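Brondale Shared Workspace
Entrance and Coat Area – October Walkround
Checked by: Brynjólfsdóttir
Time: 8:50 a.m.

1. Coat stand upright and steady on its legs
OK. I gave it a push at shoulder height and it gave me a small, dignified wobble. The limit on the sheet is 2 inches of sway at the top and it stayed inside that.

2. Pegs tight, no splinters
OK. One peg turns if you insist. I have stopped insisting. Glue requested.

3. Stand not overloaded
OK, and how. The Tondholm stand can take a winter's worth of parkas and the load this morning was a cap. 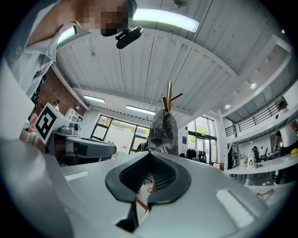 Item 3: gray cap on the coat stand. Load accepted.

4. Heavier clothing on the rack by the door
OK. Dark garments, all of them, as if we were expecting a funeral. Please take home anything you haven't worn since spring.

5. Overhead lights working
OK. The long fixtures are on. Replacement tubes are in the store closet, behind the 1,000 paper cups somebody ordered for a staff of our size.

6. Mezzanine railing firm
OK. Leaned on it, did not regret it.

7. Floor clear around the stand
Comment needed. The floor is glossy enough to fix your hair in, and then there is the wiring. A power strip and a good tangle of black and white cable are out on the floor, and a coiled white cord has settled in near the foot of the stand. A long white tube is leaning on the stand too. Anyone reaching for a hat should look down first.
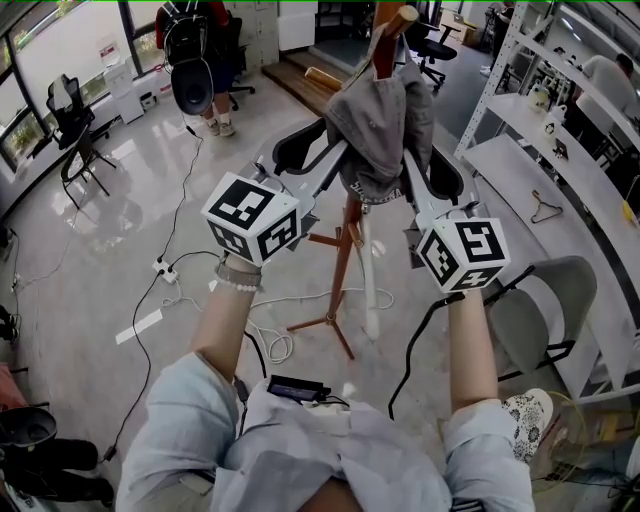
Action on item 7: cables to go along the wall in a cover strip. Flurkora sells it in 50-foot rolls, and I have put in for one – again. The tube needs a home of its own.

8. Chairs not blocking the windows or the door
Pass with a grumble. Office chairs drift toward daylight like houseplants. Push them back when you leave.

9. Unclaimed items tagged
Not done. The tags are on form 566 and we are out of form 566. To reorder form 566, see the front desk.

Next check: after the cover strip arrives, or November, whichever gives up first.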